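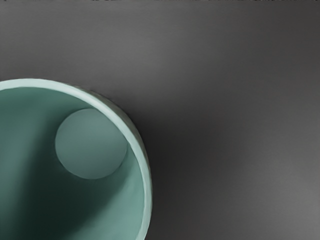

Sim view, one cup, nothing in it. Gray surface around it.

18/12/2021 – open day at Grellon, simulation room

Went over with Bushra Kakakhel after lunch. Writing this up before I forget which parts I was told and which parts I saw. The handout will be in the shared drawer when Bushra is done scribbling on it.

Program was two talks and then the demo room. First talk was Leclerc, all slides, skipped most of my notes on it. Second was the Mikero people on their grasp planner, which they now call Skuria. Same planner we read about in spring as far as I can tell, new name and a nicer menu.

The claim on the handout: 600 simulated grasps on open cups, 41 failures. Fine. I asked what counted as a failure and got two answers from two people standing next to each other. One said a drop. The other said a drop or a cup that ends up more than a finger width from where the plan wanted it. Those are very different numbers and I would like to know which one got printed. Bushra wrote both answers down word for word, so we have that at least.

Close view of the cup was up on the left screen when we walked in. Smooth teal walls, pale rim, no handle, no print. About as friendly an object as you could choose. The shadows were soft and looked nice, and half the visitors were talking about the shadows. I don't care about the shadows unless the planner is working from the rendered picture, and when I asked that I was told "partly". Need to find out what partly means. If it gets the cup pose straight from the simulator then the rendering is decoration and should be left out of the pitch.

On the grasp itself. It's a rim grasp, one finger inside the cup and the other down the outside wall. Reasonable for a cup this wide at the mouth. Things I wanted to know and mostly didn't get:

– friction value for the fingertips. "Default." Default from where?
– cup mass. They had it, 6 grams, which seems very light for anything you'd drink from. A real one that light would skate across the table if you breathed on it.
– whether the cup wall can flex. No, rigid. So squeezing too hard costs you nothing in their setup, and on our bench it costs you a cup.
– how far the start position of the cup moves between runs. This one they were happy to talk about, and the answer was 4 cm each way. Small. Our trays are sloppier than that on a good day.

The tilt is what I keep going back to. In the view with the arm, the front cup is leaning while the fingers are on it. The presenter called that normal contact behavior. Could be. It could also be the outside finger coming in low and pushing the base over, and I can't tell which from one look at a screen. Asked to have it stepped through slowly, was told the viewer didn't do that today. Bushra thinks I'm being unfair and that any rim grasp will tip a light cup some. She may be right, we should just try it on ours and measure the angle.

Also the second cup. It stands behind and to the right of the wrist, and the piece sticking out of the side of the wrist looks very close to it from that camera. Might be nothing but the angle. But I'd want to see the clearance as a number before I let that path run with real hardware and somebody's coffee nearby. The planner is supposed to check the full arm against the scene. I asked if the wrist attachment was in the collision model and the man at the keyboard said he would look it up. He has my email. 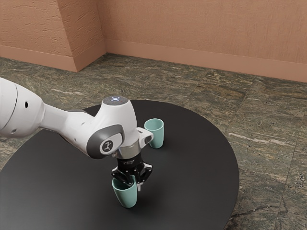
To do

Get the failure definition in writing from Mikero. If they can't give one, the 41 is no use to us.

Ask again about the wrist piece and the collision model.

Rim grasp on our own bench, light cup and heavy cup, start position moved further than theirs. Log the tilt each time. Bushra has offered to set it up and I'm going to let her, seeing as she's the one who believes in it.

Don't order anything until that's done. The discount they mentioned runs to the end of December and I don't want to be hurried by it – there was a discount last time too.

Parking at Grellon is round the back, the front gate was locked.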